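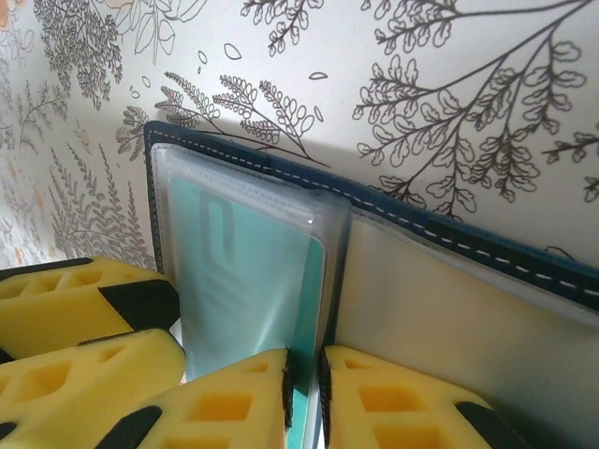
The card holder, open, with the fern wallpaper behind it.

My aunt papered the back bedroom in ferns the year she quit smoking, and she did it alone, with a kitchen knife and a bucket, so the fronds don't line up at the corners. I slept in there every November as a kid. I used to pick one leaf and follow its stem with my finger until I fell asleep or hit the closet.

So that's where I was, sitting on the bed with my shoes still on, when I found the card holder at the bottom of her sewing bag. Navy blue, white stitching, a fat little stack of plastic sleeves. I figured coupons. She was a coupon person (she once drove 37 miles to Davent for half-price flour and came home with a lamp).

It wasn't coupons! The first sleeve had a library card from Skornine, where she'd never lived, as far as any of us knew. Then a punch card from a bakery called Abou Zeid, one punch short of a free loaf. Then a business card, soft as cloth at the corners: Dougal Gillies, Piano Tuning, 14 Drilell Street.

We never had a piano.

I took it down to my mother, who was wrapping glasses in newspaper, and she looked at the card for a good long time and said, "Huh." Then she wrapped another glass.

"Who's Dougal Gillies?"

"He tuned pianos."

"Mom."

"Well, he did." She held out her hand for the holder and went through the sleeves slowly, like it was a photo album, and when she got to the bakery card she laughed out loud. "She told me she was taking bookkeeping. Two years of bookkeeping, every week, on the 151 bus! I lent her 300 dollars for the course."

"Did she ever pay you back?"

"In flour," my mother said.

I went back up to finish the closet. The holder came with me in my coat pocket, and on the way home that night I looked up whether the bakery was still open. It closes at six.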